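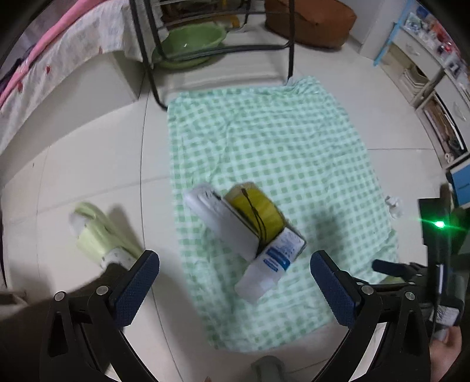

What Is a Barrel For?

A barrel is a big wooden container with curved sides. People have used barrels for a very long time to store food and drink. Vinegar, pickles, hot sauce and some kinds of syrup are all put into barrels. The wood holds the food, and it also changes how the food tastes.

How a barrel is made

The person who makes barrels is called a cooper. A cooper starts with long strips of oak called staves. The barrels at the Starano workshop have 31 staves each. The staves are wide in the middle and narrow at the ends.

The cooper stands the staves in a ring and warms them over a small fire so they will bend. Metal hoops are pushed down over the outside to pull the staves together. There is no glue. When the barrel is filled, the wood soaks up some of the liquid and swells, and the gaps close.

Prys Lougher has been a cooper at Starano for 14 years. He checks each new barrel by pouring hot water in and rolling it across the yard. If water drips out, he hammers the hoops tighter and tries again.

Why the inside is toasted

Before the lid goes on, the inside of the barrel is heated until the wood turns brown. This is called toasting. Oak has natural sugars in it, and heat changes them, a bit like heat changes bread in a toaster. Toasted oak can smell like vanilla, nuts or caramel.

What happens during aging

Leaving food in a barrel for a long time is called aging. Three things happen:

Flavor from the wood moves into the liquid.
A little air gets in through the wood, and this can make sharp flavors softer.
A little water escapes through the wood, so there is less liquid at the end.

Touran Shirazi makes apple cider vinegar. She fills her barrels in June and tastes a spoonful from each one every month. Most of them are ready after 4 seasons. The vinegar goes in pale yellow and comes out a darker gold.

Can a barrel be used again?

Yes. Each time it is used, the oak has less flavor to give. An old barrel is still good for storing things. Some are cut in half and used as planters.

Words to know

Cooper: a person who makes barrels
Stave: one of the wooden strips in the side of a barrel
Hoop: a metal ring that holds the staves together
Aging: keeping food or drink for a long time so the taste changes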